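Temstead's Own Rain Song Is Coming Back on a 45

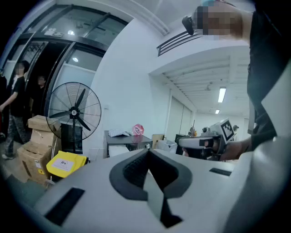
White shoes and camo pants, over by the glass door.

I got the news the way I get most of my news, which was standing in line for coffee with somebody humming behind me. She was humming "Low Water Road," and if you grew up anywhere near Temstead you already have the chorus in your head and I'm sorry, it's going to be there until bedtime.

So, the news. Skorkero Records is putting the song back out in September, on a seven-inch single with the original B-side, and the surviving members of Grulis are going to play it live at the Gosselin for one night. The surviving members are three of the four. The organ player passed some years back, and the chair is being filled by his niece, who I'm told learned the part off a cassette when she was in middle school.

A little history for anybody who moved here for the hospital jobs. Grulis was a bar band that played the river towns all through high school and for a while after. They did covers mostly, lots of Creedence, lots of the Band, a version of "Gimme Shelter" that went on until somebody's mother came to get him. Then came the spring the river got up over the feed store and stayed there, and they wrote exactly one song that people still ask for. It has two verses. The first is about sandbags. The second is supposed to be about the draft, although I've heard the drummer say it's about his truck, and I have also heard him say it's about the draft.

Skorkero pressed 1,192 copies, an odd number that the label puts down to running out of blank labels. It's stamped right there in the old ledger, which the label had out on the counter last week for anyone who wanted to look. I wanted to look! The ledger also shows that 215 of those went to radio stations, and that one of them came back with a note saying the song was too sad for the morning show.

It did get played in the end. It went to No. 20 on the local station's Temstead survey, sat there for a couple of weeks, and dropped off right about when school let out. I've got one of those survey sheets, the yellow kind you picked up free at the record counter. Mine has a grocery list on the back in my handwriting. Eggs, thread, Pepsi.

I'm not going to tell you it's a lost masterpiece. The guitar is a hair flat on the first verse and the singer comes in early after the organ break, and you can hear him laugh about it. But I played my old copy again last night, with the windows open, and there's a spot near the end where everything stops except the tambourine and one voice singing "tell me when it crests." I was at the sink and I just quit washing dishes. For me it belongs on the shelf with the rain songs everybody knows. Half the records from those years had weather in them, and people have been arguing ever since over which ones were about the war and which ones were about getting wet. I think a song can be both, and this one was written by boys with mud up to their knees and draft cards in their wallets.

The reissue comes from the original tape, which had been sitting in a closet at Skorkero in a box marked XMAS CHOIR. They found the Christmas choir too, in case you were worried, and that may come out later. The engineer who did the transfer says the tape was in better shape than the box. I heard a little of it through the shop speakers, and the bass is so much louder than on my copy that I asked whether they'd added some. They had not. My copy is just worn out, I guess, and so is my stereo.

One thing I was happy about is that they kept the laugh. There was some talk of trimming it, and the singer said fine with him, and then his wife said absolutely not.

The B-side is "Gosselin Stomp," an instrumental named for the hall, and it's two and a half minutes of a band trying to be Booker T. and the M.G.'s. They don't make it but they have a great time on the way. We used to dance to that one more than the hit. If you ever went to a Friday dance... well, you know what the floor was like. It's been replaced since, so bring whatever shoes you want.

About the show. The Gosselin has taken out the folding seats down front so there'll be room to move, and the doors open at 6:30. The band goes on after a short set from the high school jazz combo, who are doing two Creedence numbers with horns. I caught a bit of their practice from the parking lot and I'd show up early if I were you. Tickets are at the hall box office and at the Skorkero counter, cash or card, and as of yesterday afternoon there were 63 left. I bought four. I only need two, so my sister had better call me back.

I asked the bass player how long they'd play, and he said that depended on his knees. They've been rehearsing in his garage with the door down so the neighbors won't get sick of it before the night comes. They've got the hit, the Stomp, a handful of the old covers, and a new song. A new one! He wouldn't tell me the title. He did say it's in G, because everything they know is in G, and that the niece wrote the bridge and it's the best part.

He also told me something I hadn't heard before. The night they cut "Low Water Road," the power went out twice, and the take on the record is the third one, done fast before it could go out again. That's the reason it speeds up. I've been dancing to that song my whole life and figured it was excitement.

The single will be at the Skorkero counter the morning of the show, with the old sleeve, the one with the flooded road sign. There's a limit of two per person. If you have an original and want to bring it in, they'd like to see it, and they're especially hoping to turn up one of the radio copies with the white label. The label only kept one for itself and it has a coffee ring on it. Check your basements, check your brother's basement. Mine's got the regular label and a skip in the second verse, and it isn't for sale, so please quit asking me at church.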